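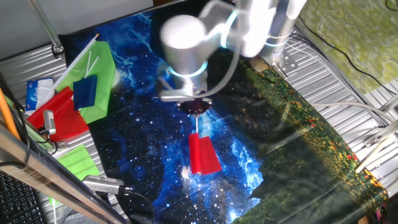

Flags and both cloths, galaxy one on the left, meadow one on the right.

Thread: Little flags on sticks - how do you stop them creasing?

posted by marrowfat
Hello all, back again with another table question. I'm doing the table for our games afternoon in September and I've gone for a space theme with a bit of meadow down one side (long story, I had both cloths and couldn't choose). The galaxy cloth is lovely, all deep blue with swirly nebula bits and stars. The meadow one is green with tiny red and yellow flowers and it's shiny, so every fold line catches the light.

The flags are plain colours on white sticks. Red, green and a dark blue. The idea is that each team has its own colour and plants a flag on the bit of galaxy they've claimed. The small ones are sweet but the big red one looks like I slept on it. Can you iron these? And would you keep both cloths or is it too much?

posted by Tansy_in_Lesatcombe
Oh I love the galaxy one! Keep it. I'd lose the meadow, sorry. Your eye doesn't know where to go, and the flowers are so small they look like crumbs from across a room.

For the creases, cool iron with a tea towel over the top. Try a corner first. I melted a bunting triangle once and the smell stayed in the spare room for days.

posted by old_brudik
Disagree about the meadow. Space is all very well but it's DARK, and a dark cloth on its own makes a table look like a hole. A strip of green down the side lifts it. I'd tuck the edge under so it runs straight instead of on the slant though.

Don't iron the flags. Hang them in the bathroom while somebody has a shower. Free and you can't scorch anything.

posted by marrowfat
Ha, one vote each then. The slant was on purpose, I wanted the flowers to run across the corner like a path, but I can see it might look as if I'd just dropped it there.

I tried the red against the middle of the galaxy, where the print goes really bright, and I do think that's the best spot for it. 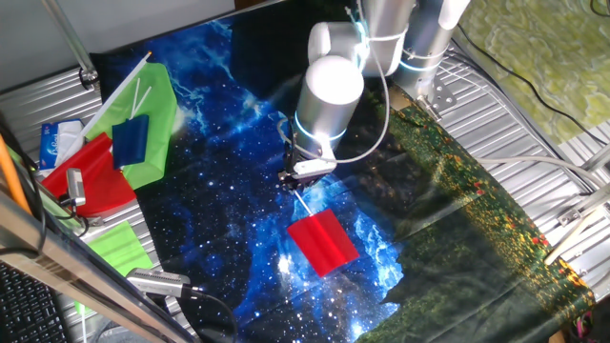 The green is harder. I've got it in a pale sort of lime and it's fine on the dark blue but I think it would vanish on the meadow side, so green team will have to stay in space. And the little dark blue one is a worry wherever it goes on that cloth! It only shows up properly when it's lying on top of the big green flag, and that's not much use to the blue team.

posted by Eulalia Alarcón
Swap the blue for yellow or white. I ran a treasure hunt at Grustgate with navy flags on a navy cloth and we were still finding them when we packed up. White would look like a moon landing too, the children would be thrilled.

Also how are you standing them up? I can't tell if you've got bases.

posted by marrowfat
No bases yet. I was thinking lumps of modelling clay but I'm scared of it marking the cloth. At the moment most of them are just in a heap on the left next to the tissues.

posted by old_brudik
Cotton reels. The stick goes down the hole. If it's loose, wrap a bit of tape round the bottom.

posted by Tansy_in_Lesatcombe
Cotton reels will be fine for the small ones but I'd bet money the big green one goes over, that's a long stick! You want a jam jar with sand in for that. And tissues on the table are a good shout with children about, although I'd put them on a chair or they'll end up as part of the game.

Still voting against the meadow, by the way.

posted by samuele_sala
Could the meadow cloth be "home" and the galaxy be where you're going? Then it makes sense having both and the flags all start on the grass. You'd have to sort out the green on green but a strip of white tape along the edge of the flag would do it.

posted by marrowfat
Samuele that's brilliant, I'm having that. Everyone sets off from the meadow and I don't have to choose. Sorry Tansy!

I've got 18 children coming at the last count so it'll be bedlam whatever I do with the cloths. I'm going to try the shower trick tonight on the big red one, and if it's still a rag by the morning I'll get the iron out. White flags instead of blue, cotton reels for the little ones, jam jar for the giant. Does anyone know if a bit of double-sided tape under the meadow cloth would leave a mark? It slides about on the shiny side.

posted by Eulalia Alarcón
It did on mine. Use that rubbery drawer liner, cut a strip off and lay it between the two. Mine came from Oyelaran's on the corner, they sell it off the roll.

posted by Tansy_in_Lesatcombe
Fine, fine, the meadow can stay. But pull it straight!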